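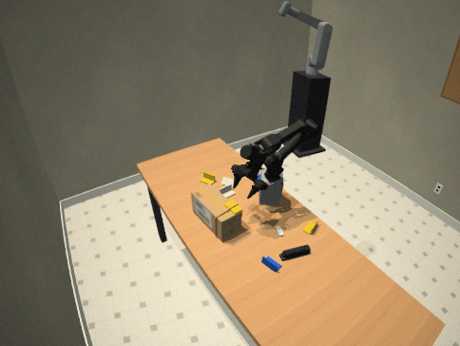

Warehouse Systems Group — News

Simulation first: how we are planning the Florkstead packing bench

The spring equipment round is open, and for the first time our group is going into it with a working model of the thing we want to buy. We have spent the winter building the Florkstead packing bench in simulation, table, arms, parts and all, and we are thrilled with how much it has already taught us about what to put on the order form and what to leave off it!

A bit of background for colleagues outside the group. Florkstead handles our small-parts returns: brackets, blocks, odd little bits of hardware that come back in mixed boxes and have to be sorted before they can go on the shelf again. The work is done by hand at the moment, and done well, but the building takes in far more of it than it used to. The site asked last November whether an automated bench could take on the simplest part of the sorting, and the question landed with us.

The usual way to answer would be to collect quotes, choose a package and find out after delivery whether the reach is right. We have been down that road. Anyone who was at Ustham for the conveyor project will remember the feeder that arrived in perfect condition and was 58 millimeters too wide for its bay. It took a whole season to sort out, and the money for the fix came straight out of the following year's plan.

So this time we started with a bench on screen. The model has a long wood-topped table with a black two-fingered arm working over it, and a second, gray arm on a tall black pedestal behind. On the tabletop we scatter the sort of things the site deals with: a labeled cardboard box, L-shaped brackets in yellow and white, and a few small blocks and bars in other colors. Then we move things around and run it again. And again. Smaranda Manole, who built most of the model, has now saved 568 different layouts of the same table, and she is still adding to the folder.

"I love this stage," Smaranda says. "You can try a silly idea before lunch and throw it out after lunch, and it hasn't cost anybody a purchase order. I moved the pedestal so many times in the first month that I stopped saving the old positions."

What the model changed in the budget

The original request, drafted before any modeling was done, asked for two identical arms, two sets of grippers, a vision package and a steel table made to order. The version going forward now looks quite different.

The made-to-order table is gone. Running the layouts showed that a plain long table does the job for the pilot, and Florkstead already has one of a suitable size in its upstairs store. We will pay to have it carried down and leveled, and that is the end of that budget line.

The grippers have gone the other way. We had penciled in one set per arm and a spare to share. Small angled pieces are awkward to pick up, especially when they lie close beside a box, and the layouts made it plain that fingertip shape matters more than we had allowed for. The new request has four sets of fingertips in different profiles, so that the site can swap them over the pilot and tell us which ones earn their place.

The second arm is still in the plan, but it has been moved to a later phase. Marloes Timmermans, who looks after equipment planning for the group, was the one who pushed for this. Her view is that a single arm, properly supported, will give us a year of real information, and that the pedestal position can be marked on the floor and wired in advance so nothing has to be dug up later.

"People hear 'phase two' and think it has been cut," Marloes says. "It hasn't! The power and the network drop go in with the first order. I would much rather buy the second arm knowing what the first one struggled with."

She has also added a line that was missing from the first draft altogether: time. The 87 hours of operator training in the request are for Florkstead's own bench staff, on shift and paid as normal hours, with cover arranged for their regular work. In earlier projects training was squeezed in wherever it would fit, and it showed.

Choosing a supplier

Three integrators were invited to look at the model, and each was given the same set of layouts to comment on. We have been very pleased with how the conversations went. With a shared picture of the table to talk over, the questions got specific in a hurry. Where does the box go when it is empty? Who clears a piece that ends up under the arm? How close can a person stand while the bench is paused?

Flokgate came back with the most detailed set of notes, including a suggestion to turn the box so that its short end faces the operator, and a warning about cable length that we had missed completely. No contract has been awarded yet. The other two firms have until the end of the round to submit, and all three will be scored on the same sheet: purchase price, yearly service cost, spare parts lead time and the quality of the training on offer.

A word on service cost, as it came up at every site meeting. The request covers the first four years of maintenance as part of the purchase, so the site will not be left to find it from its own running budget. If your department is writing a request of its own this spring, we would strongly encourage you to do the same. Marloes has a worksheet that sets out purchase, installation, training, service and disposal on a single page, and she is happy to share it with anyone who asks.

What the model can't tell us

We are excited about this, but there are limits and the request says so. The returns that come into Florkstead are messier than anything on our virtual table. Real boxes sag, labels peel, and some brackets arrive bent. The model also says very little about noise, dust or how it feels to stand next to a moving arm for a full shift. For those we need the real bench, and the pilot has been set up with regular reviews where the operators speak first.

The sorting target has been kept modest too. The bench will start with a short list of parts that are easy to tell apart, and anything it can't place goes into a tray for a person to deal with. The list will grow when the site says it is ready — no fixed schedule has been attached to it.

The project name, by the way, is Barbu. It was picked from a list by the staff at Florkstead, and it will be on the paperwork from here on, so please use it in the subject line when you write to us.

Come and try it

The full equipment request goes to the planning meeting on April 11, 2026, and the papers will be on the group's shared drive beforehand. Until then the model is set up on the large screen in our project room, and visitors are very welcome. You can shift the box, change the fingertips, put the pedestal where you think it should go and watch what happens. Several of the best changes so far came from people who only dropped in to have a look, including a packing supervisor from Ustham who pointed out that our table was set too low for anyone tall.

To book a slot, or to ask for the costing worksheet, contact Smaranda or Marloes through the group inbox. Sites that expect to put in a request of their own next year are especially encouraged to get in touch now, while there is still time to build a layout for them.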